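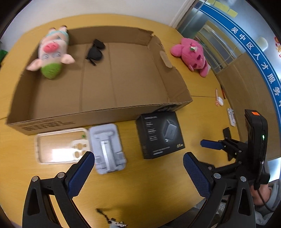 Sorting a mixed box: a plush pig and sunglasses inside, phone accessories lined up in front.

How to Sort a Box of Odds and Ends
By Shahla Bahrami
March 23, 2022

Most homes have a box like this one, where toys, pens, chargers and sunglasses end up together. Sorting it takes a clear table and a low box or tray. I use the bottom of a shipping carton. A torn flap doesn't matter as long as the base is sound.

What you need
A table you can leave covered for a while
A low cardboard box
2 zip bags, medium size
A marker

Step 1. Take everything out
Put it all on the table. Don't decide anything yet. Shake the crumbs and grit out of the box before you use it again.

Step 2. Put the soft things back first
Plush toys go in the box because they take up the most room and protect what sits next to them. Lay them flat along one wall. Sunglasses can go in beside them, folded. If you have a hard case for them, use it.

Step 3. Line up the phone things
Set cases, stands and chargers in a row in front of the box. Check each case against the phones you still own by matching the camera cutout. A case for a phone that's gone can be given away with it or recycled.

Step 4. Deal with packaging
Keep a charger's box if you might return or sell it. The wattage is often printed on it, and that's handy later. Plastic trays are worth keeping only if they hold the item well in a drawer. A folding stand travels fine without one.

Step 5. Pens and small parts
Test every pen on scrap paper. Good ones go in the first bag, small parts in the second. Write the contents on each bag.

Step 6. Put it away
The box goes on a shelf, the phone things in a desk drawer. I go through mine again in October.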